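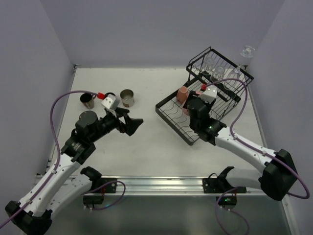

Cups to the left, dish rack to the right.

I sat through another away day in April, at a converted barn near Stutcombe, and came home with a tote bag and a strong opinion about meetings. The opinion is mine. The tote bag says Torari on it and the handle has already gone.

The morning speaker was keen on the daily check-in. Every person, every morning, says what they did yesterday and what they'll do today. Lovely in a team of five. At Masilela, where I spent 2 long years, there were 40 of us on the call, and by the time it reached me I'd forgotten my own name, never mind what I'd done the day before. Most of what I'd done the day before was the check-in. 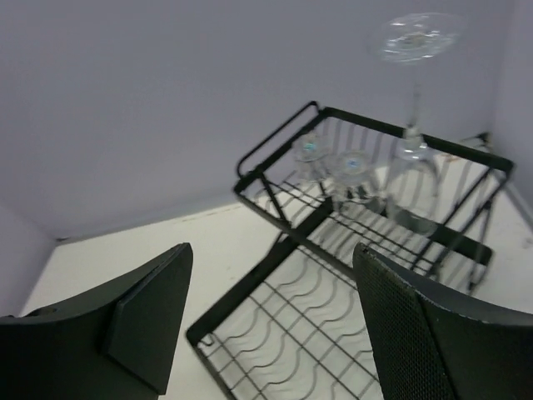
The two-tier rack, from closer in.

My manager then was Thandeka Nkuna, who inherited the call and put up with it for a month. Then she cancelled it and asked us to write down anything we were stuck on, before ten, in one shared page. If you weren't stuck, you wrote nothing. I can't tell you how odd it felt to be trusted with a blank line. A chap in accounts kept dialling in to the old number for a week, possibly for the quiet.

Some people missed the chat, and fair enough. She started a tea thing at three, no agenda, come or don't. I went for the biscuits and learned more about what the Drokex lot were up to than I ever had from the official version.

I tried telling the speaker this over the sandwiches. He said it sounded like we'd had an engagement problem, and gave me his card.

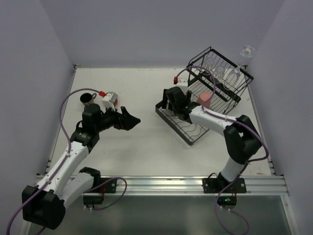
What if my boss won't drop the daily meeting?

Ask for a trial fortnight without it, and offer to run the shared page yourself. Bosses find it much easier to agree to something with an end date. If that fails, ask to speak first, then you can at least get on with your emails.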